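Talk notes - Jarkville library, evening slot, 45 min incl. questions
"Cooking for one after cooking for five"

Start w/o slides. Say hi, thank Catherine Niven for the invite. Mention the parking thing. (gate locks at 9!)

Opening story: the pot. Kids gone, Dad gone, still making soup in the big pot. Ate lentil soup for eleven days. Threw out the rest. Felt awful about it. Pause here, let them laugh, most of them have done it.

Ask for hands. Who cooks for one? Who cooks for one and still shops for four? Don't wait too long on this, last time in Trivden it dragged.

Main point, say it early: the recipe isn't the hard part. It's the habit. You shop the way you shopped for 22 years and your fridge fills up by itself.

Shopping. Half a cabbage is allowed. Ask at the counter, they will cut it. Loose carrots over the bag. Eggs, always eggs. Write the list AFTER looking in the fridge (Eilidh's rule, credit her). Skip the story about the coupons unless running short.

Freezer bit. Flat bags, not tubs. Date on them. One portion each, be strict. Rice freezes fine, people never beleive this. Potatoes in stew, no. Read out the worst label from my own freezer: "brown, maybe chili."
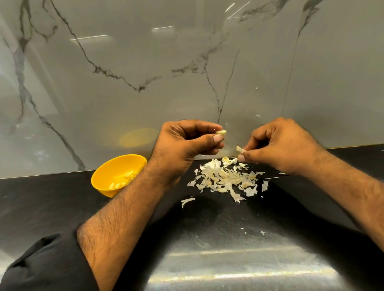

Small pans. Bring the little one, hold it up. Crowded pan steams, empty pan burns, so the big skillet really is working against you with one chop in it. Same with baking dishes. Thrift store, 2 dollars. Do not get into the cast iron argument, Callum Swanson will be in the second row and we'll be there all night.

Seasoning when you cut a recipe down. Don't just divide. Salt, taste, salt. Liquid cooks off faster in a small pot so keep some back. Oven times get shorter but not by half, check early.

Eating part. Slow down here. This is the bit people come up about afterward. Sit down. Use a plate. Huệ Khổng from the Robichaud group told me she ate standing at the sink for a year after her husband died, then bought one good bowl. She said OK to use her name. Don't rush it. Drink water.

Then lighter: toast is dinner sometimes. Sardines on toast, 200 on a weeknight scale of one to ten.

Swap idea. Two people, two pots, trade half. Haruto Furukawa has run one on his street since September, ask him to stand up and say how it works. KEEP HIM BRIEF. Sign-up sheet by the door, clipboard, check pen works.

If time: the week plan. Roast something, eat it hot, eat it cold, soup from what's left. If no time, it's on the handout, just point.

Questions likely: 
- air fryers (fine, I don't own one)
- meal kits (pricey, good for getting un-stuck)
- how long does cooked chicken keep - three to four days in the fridge, say it clearly
- dog

Finish on the swap sheet, remind them of handouts, back table. Chairs need stacking agianst the wall before we go. Get the pan back from whoever has it.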